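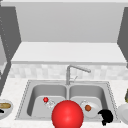
Set up the sink scene before you cut any parts

My shop-built kitchen arm now has 200 hours on it, most of them in simulation. These are the habits I would keep if I started over.

Make the hand marker big. I use a glossy red sphere, large enough to find at a glance when the view swings over the sink. Keep it a plain shape. You only need to know where the hand is.

Put awkward things in the basins. A round plate lying at a tilt with a bit of food on it is a better test than a stack of clean bowls. Clear items are harder still against gray steel, so include one early.

Model the divider between the basins and the full reach of the faucet. My first arm path went straight through the spout. In the shop that would have cost me a wrist joint.

Do the cupboards as a separate job

Leave the shelves empty until the arm can reach every compartment and back out again. Start with the wide ones, then move to the narrow ones with the thin dividers. 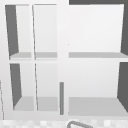
Set the clearance at 5 mm on each side of the hand and only tighten it after a full set of clean runs. Give the handle its own keep-out zone, a little wider than the rod itself.

Save a copy of the scene each time you move a shelf. Name it by month and job, such as January upper shelf, and write the change in the shop notebook.

Pravesh Coetzee, Trasside shared workshop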